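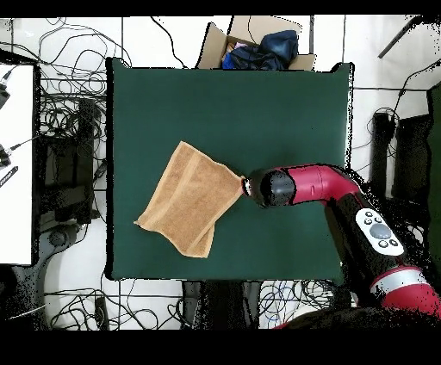
Tan towel on the green mat, gripper on the upper right corner.

Last updated: November

Ok quick one, I have to be out of the workshop by ten. Towel folding again. Same green mat, same box of blue stuff up top waiting its turn. Cables still all over the tile, yes Shirley Li, I know, I'll tie them up when this works.

So. The grip. Terry cloth is a pain. Loops catch on the finger edges, then the corner twists on the way up and the fold lands crooked. Spent most of last night on closing speed. Dropped it to 400 in my config (my own units, don't ask) and the corner stays flatter. 700 was way too snappy, it just flicked the cloth.

Other stuff, no order:
- wrist offset was wrong since I moved the arm. 13 mm. thirteen! blamed the code for a week
- new pads from Hudton came, havent put them on
- the Workotell script still hangs if I stop it halfway. Restart everything, wait, swear
- Shirley wants to try a smaller towel first. Probably right 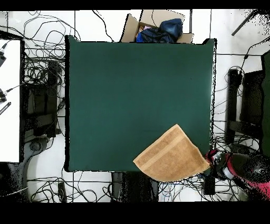
Do you need to retune the grip for every kind of cloth?
Mostly I keep two settings, one for thick stuff and one for thin, and only touch them when teh corner starts slipping.

Next is the second fold, which I keep putting off. Edges have to be found again after the first one and my edge code is bad at anything with a stripe in it. Bellis was meant to help with that, it's the little vision thing I wrote last winter, but it wants up to 50 sample shots per towel and I'm lazy.

Also need to ask at Floswood if we can have the bench past ten. More later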